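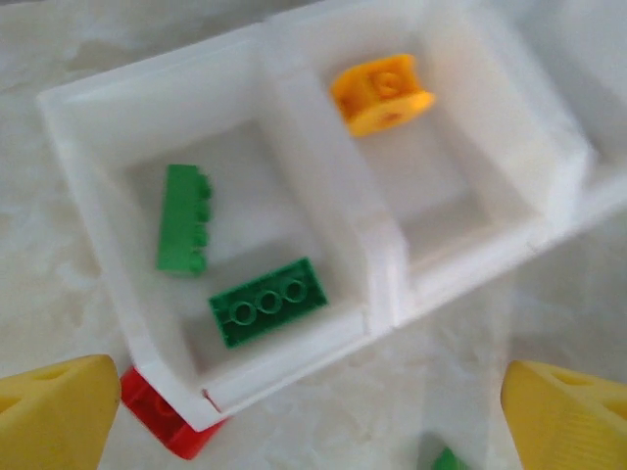
The lawyer asked for two things before agreeing to talk. The first was that no names be used, hers or her client's. The second was that we meet somewhere other than her office in Soltulik, which was searched in March and where, she says, she now keeps the radio on.

Her client is one of 19 people charged with preparing an armed seizure of the regional administration in Soltulik. The prosecution calls it a plot. She calls it "a chat group with a map." I have read the portions of the indictment that were made public, and I came to the interview doubting both descriptions.

"Let me start with what they say they have," she said. "They have messages. They have a floor plan of the building, which you can pick up at the front desk because it shows the fire exits. And they have three hunting rifles, all registered, belonging to men who hunt."

I pointed out that they also have a witness. She nodded, slowly, as though I had raised a family embarrassment.

"They have a witness. He joined the group late, he wrote more than anyone else in it, and he's the only one who used the word 'storm.' He was never detained. I'd like to ask him why. So far I haven't been allowed to."

The witness is a former employee of Sproģis, a private security firm that guarded the administration building until its contract ended last winter. The prosecution presents this as a strength, a man who knew the building and understood the danger. The defense presents it as something else. Neither side has shown me a document that settles it, and I asked for one from each.

I asked why, if the case is so thin, a judge has extended her client's detention twice.

"Because the request says 'national security' on the first page. I've watched judges read the first page."

It is a good line, and she has used it before. She said the same thing to Wikedine, the news site that first reported the arrests, and I told her so. She laughed and said that it was still true. Then she was a little more careful. The judge, in her view, had been given a summary of the evidence prepared by investigators, and the summary left out the dates of the messages. With the dates put back in, she says, the talk about the building comes in a burst over a couple of evenings and then stops. People go back to complaining about fuel prices and a football result.

"If you were planning to take over a government, would you drop it for three weeks to argue about a goalkeeper?"

I said that people who plan foolish things are often foolish in other ways too, and that the law does not require a plot to be clever. She accepted that.

"Fine. The law requires an agreement, though, and a step toward carrying it out. Show me the step."

The prosecution's answer, in the indictment, is a meeting. Seven of the accused gathered at a farmhouse outside Histach. According to the investigators, roles were assigned there. According to the lawyer, it was a birthday. Her client brought meat.

Was there a recording?

"We're told there is. We've been given a transcript. In the transcript there are gaps, and after each gap somebody says something that sounds very bad. I've asked for the audio five times in writing. The last answer was that the equipment was being serviced."
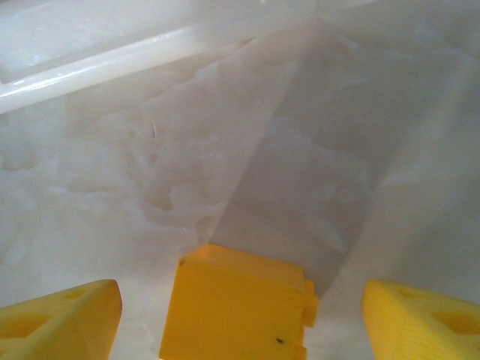
I have no way to check the transcript either. The prosecutor's office declined to let me see it and sent a short written reply saying that "all materials will be examined in court in the manner prescribed by law." I wrote back asking when. I have had no response.

What bothered me, talking to her, was how comfortable she was with the parts of the story that favor her and how quickly she passed over the rest. There is the matter of the money. Investigators found a sum of cash in a bag at the home of one of the other accused, and a handwritten list of names with amounts beside them. When I brought it up she said that this was a question for another lawyer.

But your client's name is on the list, I said.

"His name is on the list next to a small number. He says it was for a van repair. I believe him."

Has anyone seen the van?

"I've seen the van."

Has the mechanic been questioned?

She took a while over this. "The mechanic would prefer to stay out of it," she said. "You can write that down. I don't blame him. Everyone who's been questioned as a witness has lost a day's work at best, and two of them lost their jobs."

The regional governor, who survived a confidence vote shortly before the arrests, has said publicly that the security service saved the region from bloodshed. His critics note that the arrests came at a handy time for him. I asked the lawyer whether she thought the case had been ordered from above. I expected a yes.

"I don't know," she said. "I don't think they needed to be told. A service like that has to produce something every so often. Somebody had a folder, and the folder got thick enough."

So you don't believe in a conspiracy on the other side?

"I've just spent months saying you need proof for one. I'd look silly."

The trial was supposed to open this fall. It has been put off once because the courtroom in Soltulik was judged too small for all the defendants, and there is talk of moving it to Histach, where the building is bigger and the road is bad. Relatives have been told that there will be a limited number of seats. Reporters have been told to apply in writing, and I have.

Before she left I asked what she would do if the audio finally arrived and matched the transcript word for word, gaps filled in and everything.

"Then I'd have a different case," she said, "and I'd have to go and talk to my client for a long time."

She has another hearing on the detention next month. She expects to lose it.

24 October 2021

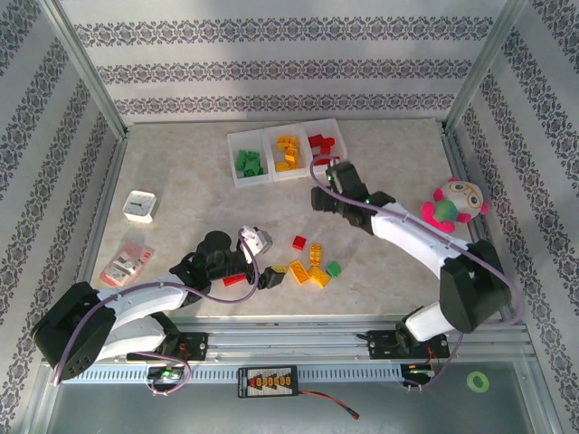

Toy bricks in three white bins, the green ones at left and the red ones at right.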